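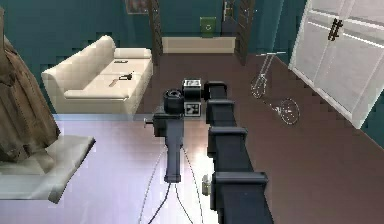 Teal walls with a brown floor and a pale table surface.

Painting a Room in a Deep Blue-Green: Preparation, Cutting In, and Lap Control

By Yasuo Yagi

Deep blue-greens are sold untinted, as a clear or "deep" base with little or no white pigment in the can. The color comes almost entirely from colorant added at the counter. The paint film is therefore more transparent than an off-white of the same grade, takes longer to harden, and shows differences in thickness that a pale color would hide. Most complaints about dark walls (dark edges around the trim, vertical stripes, shiny patches near switches) come from one of those properties.

The procedure below is for drywall in sound condition, previously painted with a water-based flat or eggshell. Plaster, bare masonry, and paneling need different primers and are not covered. If the house may have lead paint, have it tested before any sanding.

Materials

Washable matte wall paint, deep base, tinted. I used Flendby Interior Matte.
Gray-tinted primer. I used Drundum Undercoat, tinted at the same counter.
Lightweight filler and a six-inch knife.
Sanding sponge, fine.
Angled sash brush, two and a half inches.
Nine-inch roller frame, extension pole, and two microfiber covers. The Omeck short-nap covers shed less than the others I have tried.
Five-gallon bucket with a lid, and a roller screen.
Low-tack masking tape.
Drop cloths, canvas for the floor and plastic for furniture.
A work light that can stand on the floor.

Estimating the quantity

Measure the length of each wall, add the lengths, and multiply by the ceiling height. Subtract doors and windows, but leave small openings in the total. The room used for this page has 261 square feet of wall after subtractions. Multiply by the number of coats, then divide by the coverage printed on the can. Use the lower figure if a range is given. Deep bases are usually applied a little heavier than the label assumes.

Plan on two finish coats over gray primer. Over white primer, plan on three. Buy the whole quantity in one order. Colorant is dispensed by volume in small shots, and two cans tinted a month apart can differ enough to show on the same wall. Keep the printed formula label from the lid. A store can rebuild a color from the formula, while a match from a dried chip depends on the sheen and cleanliness of the chip.

The ceiling in the same room is 122 square feet and stayed white. If the ceiling is also being painted, do it first and let it dry fully before the walls are primed.

Sampling the color

Paint two full coats on a large piece of primed hardboard, leaving a bare margin all the way around. The white margin keeps the old wall color from influencing the eye. Move the board to each wall in turn and look at it in the morning, at midday, and with the lamps on. A teal reads greener under warm lamps and bluer near a north window. The lamps in this room are 3000 K, and under them the first sample I tried turned close to a bottle green. I moved one step toward blue on the same strip.

Floor color matters more than most people expect. A brown floor reflects warm light onto the lower part of the wall, and the bottom two feet will look grayer than the top. Stand the board on the baseboard for at least one of the checks.

Preparing the wall

1. Remove switch and outlet covers. Turn off power to the circuit at the panel first and confirm that it is off with a tester.

2. Wash the walls with a mild detergent solution, working from the bottom up, and rinse with clean water. Pay attention to the area above the stove side of a shared kitchen wall, around switches, and behind door handles. Let the walls dry overnight.

3. Set the work light on the floor, a foot from the wall, pointing up. Raking light shows dents, old roller ridges, and proud screw heads. Mark each with a pencil. Do not use a pen or marker, which can bleed through water-based paint.

4. Fill the marked spots. Apply the filler slightly above the surface, let it dry, and sand flush. Deep dents need a second fill.

5. Sand the whole wall lightly with the fine sponge. The purpose is to knock off dust nibs and old roller stipple. Vacuum with a soft brush attachment, then wipe with a damp cloth.

6. Run paintable caulk along gaps at the trim. Tool it once with a wet finger and leave it alone. Caulk that is overworked drags and leaves a rough edge that will be visible in a dark color.

Priming

Ask for the primer to be tinted gray to the depth recommended for your color. Many color cards list this on the back. If yours does not, a medium gray is a reasonable default for teal, navy, and forest green. Tinting the primer with the finish color itself is a common suggestion, but most primers accept only a limited amount of colorant, and exceeding it slows the cure.

Prime the entire wall, including areas that were not repaired. Spot priming leaves patches with different absorption, and under a deep matte those patches dry to a different sheen. One even coat is enough over old paint. Filled areas get a spot of primer first, then the full coat over everything.

Let the primer dry for the time on the label. Check it under the raking light again. Faults are easier to see in gray than they were in the old color, and a second round of filling at this stage is normal. Prime any new filler.

Mixing

Pour all of the finish paint into the five-gallon bucket and stir it together. Painters call this boxing. It removes any difference between cans. Stir slowly with a flat stick, scraping the bottom, for several minutes. Colorant settles in deep bases faster than in whites, so stir again every time work stops for a meal. Keep the lid on when the bucket is not in use.

Cutting in

Cutting in means brushing a band along edges the roller cannot reach. In a dark color the brushed band tends to dry darker than the rolled field, a fault known as picture framing or hatbanding. Two things reduce it: keep the band narrow, and roll into it while it is still wet.

Load a third of the bristle length. Tap the brush against the side of the pot and do not wipe it across the rim. Set the brush down a half inch from the edge, press until the bristles fan slightly, then steer the tip to the line. Draw it along in one stroke as long as your reach allows. Return once with a nearly dry brush to feather the outer side of the band.

Do one wall at a time. If two people are available, one cuts in while the other follows with the roller. Pui-shan Hsieh, who worked the brush on this job, kept one arm's length ahead of me, and that distance held up well in a room with the heat off. In a warm or dry room, shorten it.

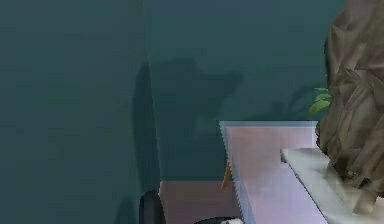 Two teal walls, the back one slightly lighter in places.

Rolling

Dampen the roller cover with water and spin or squeeze out the excess. Load it in the bucket and run it down the screen until it stops dripping. An underloaded roller is the main cause of striping.

1. Start at a corner. Lay the paint on in a vertical band two roller widths across, from mid-wall to ceiling and then down to the baseboard.

2. Spread it evenly without adding more paint.

3. Finish the band with light strokes from ceiling to floor, all in the same direction, overlapping each by a third. Keep the open end of the roller frame facing the section already painted. The frame side presses harder and leaves a ridge.

4. Load again and start the next band a short distance into the dry area. Work back toward the wet edge.

5. Continue to the next inside corner without stopping. Do not take a break in the middle of a wall.

6. Once a section begins to set, leave it. Going back over tacky matte paint lifts it and leaves a polished mark. Missed spots are handled in the next coat.

At the corners, turn the roller sideways and run it close to the adjoining wall to bring the roller texture over as much of the brushed band as possible.

Between coats

Wait for the time printed on the can, and extend it in cool or humid conditions. I waited 8 hours. The first coat will look uneven, with visible bands and gray showing through in places. Do not correct it with spot applications. Check for nibs with the palm of the hand, sand them off, and wipe away the dust.

Apply the second coat in the same order and direction. Wrap the brush and roller tightly in plastic if the interval is short. For an overnight wait, wash them out and use the second cover.

Removing the tape

Pull the tape while the last coat is still slightly soft, at a shallow angle, back over itself. If the paint has already hardened, score the joint with a sharp blade before pulling.

Judging the result

Look at the wall after it has dried fully, in daylight, from a normal standing distance. Two adjacent walls in the same paint will rarely look identical. The wall facing the window will be lighter than the one the window is set in, and inside corners darken from reduced light. To tell a lighting difference from a coating fault, hold the sample board against each wall. If board and wall agree in both positions, the paint is fine.

If one wall shows a real lap mark, repaint that whole wall from corner to corner. Touch-ups smaller than a wall usually show in deep colors.

Care while the paint cures

The surface will be dry to the touch on the first day but will mark easily for several weeks. Keep furniture a few inches away, and put off washing until the period given on the label has passed. After that, clean with a soft damp cloth and very light pressure. Rubbing burnishes the matte finish, and the shiny spot is permanent until the wall is repainted.

Store leftover paint in a small jar filled near the top, with the formula label taped to the side and the room name written on the lid.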